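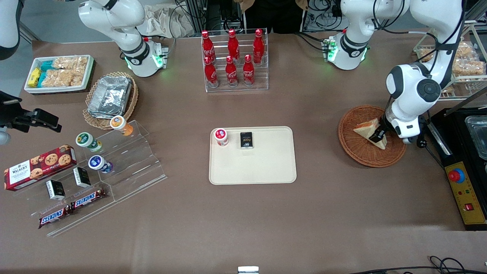 Lunch, One Sandwich at a Time

If you want to teach a robot to fill a lunch tray, you need patience, a decent chair and, as I learned on my visit to the Hudthorpe workshop of a small company called Istico, a willingness to spend a great deal of your working day thinking about sandwiches.

Védís Hafþórsson has been doing it since October. She sits a few steps from the table with a lever in each hand, and whatever her hands do, the two white arms do too (a little late, the way a child copies a grown-up at a dance). When she reaches, the left arm reaches down into the wicker basket. When she squeezes, the gripper closes on a triangle of pale bread, and I found myself holding my breath along with everybody else in the room!

"Bread is the worst," she told me cheerfully. "A jar forgives you. With a sandwich you have to mean it, but gently."

The table looks like the counter of a very well-stocked corner store, with Coca-Cola bottles in their clear rack, Snickers bars, little jars with bright lids, a box of Walker's cookies and bags of rice crackers. Each run is one order. The beige tray in the middle gets whatever the order calls for, and every movement of the arms is saved along with the camera pictures, so that later on the software can study how a person went about it.

On a good day Védís gets through 70 runs. The team had 2729 of them stored when I came by, and 855 of those involve a sandwich, a share she considers deeply unfair.

I was allowed a turn myself, and it took me 11 tries to pick up a jar. My wrists were stiff, my elbows stuck out, and I kept leaning forward as if that would help. Védís says all beginners lean. She adjusted my chair, told me to drop my shoulders and slid the levers back into my hands for another go.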